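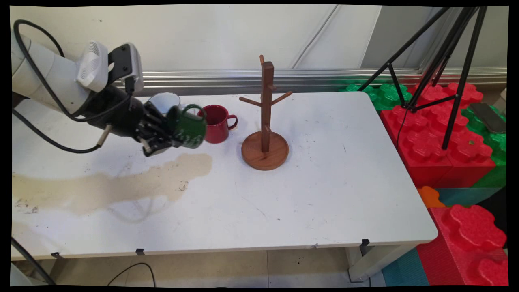 Mug tree task, green mug in the hand, red and white still on the table.

Progress report, May
To: Neema Simiyu, Garside
From: Pendo Makokha, Trusorus teleop group

Short one this month, we are mid-collection and I'm writing between sessions.

Where we are
1,955 demonstrations saved across all tasks. 160 of those are mug tree, which only started after the move to the Stadirport room. Target for mug tree is still the one in the proposal and I think we make it, but not by the date in the proposal. More on that below.

Mug tree so far
Operator drives the arm and hand by remote control, picks a mug, hangs it on a peg, next mug. Enamel mugs plus the wooden tree. Every run starts with the tree bare and the mugs standing on the table. We tried hand guiding first (operator holding the arm and walking it through) and dropped it for this task - fine for getting to the mug, hopeless at the peg, you can't steer the wrist and close the fingers at the same time with one person. Hand guiding stays for the drawer and wiping tasks, where it is quicker and operators prefer it.

Slow part is the turn. The handle has to come round to meet the peg and the operator often has to let go and regrasp. Body grasp with the fingers wrapped round works best for the lift but then the thumb is in the way of the handle. Two of our operators now tip the mug early, right after pickup, and their runs are shorter. I've asked everyone to try it for a week before we write it into the instructions.

Mugs standing close together is also a problem. Fingers catch the neighbor and drag it. We are keeping those runs in when the operator recovers, and tagging them. Neema, you asked about this in your last note - yes, the recoveries are wanted, they go in a seperate folder so training can be run with or without.

Rejected runs
111 thrown out. Mostly dropped mugs where the operator gave up, plus one bad morning when the hand and arm logs drifted apart and we didn't catch it till lunch. There is a check for that now at the start of each session.

Training
First policy trained on the early mug tree data. Reaches and grasps OK, misses the peg more than it hits. Too early to say much. Next one goes on the Clulter machine when our slot comes up.

Delays
Lost time to the room move and recalibration. Also operator training took longer then planned, the remote control has a real learning curve and the first day of anybody's data is not worth keeping. Asking for 5 extra weeks on this milestone, no change to budget.

Next
- more mug tree, mug order mixed up
- operator instructions, second version
- retrain and compare with / without recoveries

Spending sheet follows separately. Call me any afternoon if the extension needs a form.

Pendo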